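Sneakers in the washer – does it really ruin them?

Edem Abugri
My cousin in Karkham swears by putting sneakers through a cold cycle with a couple of old towels. Says she has done it for 5 years. I have my doubts. The last pair I tried came out with the soles peeling. Mine are white with black panels, so every speck of dirt shows.

Esi Arthur
Towels do nothing. People repeat it because they read it somewhere. What wrecks shoes is heat, so skip the dryer and you're fine.
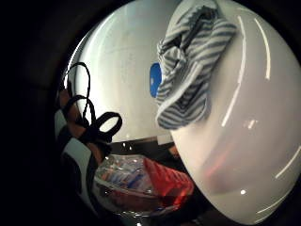 Sena Mensah

White and black sneaker, long black laces, striped cloth. I'd take the laces out first, whatever you decide. Tied in a bow like that, the dirt stays in the knot. And Esi, "do nothing" is a stretch. A bare shoe at 800 spin sounds like a brick in a bucket.

Esi Arthur
Sounds bad, sure. Show me one drum that got damaged by it.

Ekua Annan
The repair guy in Skulcombe charged me 669 for a new drum and bearings. He blamed shoes. Then again, he would say something, and the machine was old.

Edem Abugri
So that's a maybe. Did he look at it first or just quote you?

Ekua Annan
Quoted over the phone – make of that what you will.

Augustina Wumbei
Brush, dish soap, 7 minutes. I don't see what the machine adds except noise.

Sena Mensah
7 minutes for both shoes? I don't believe it.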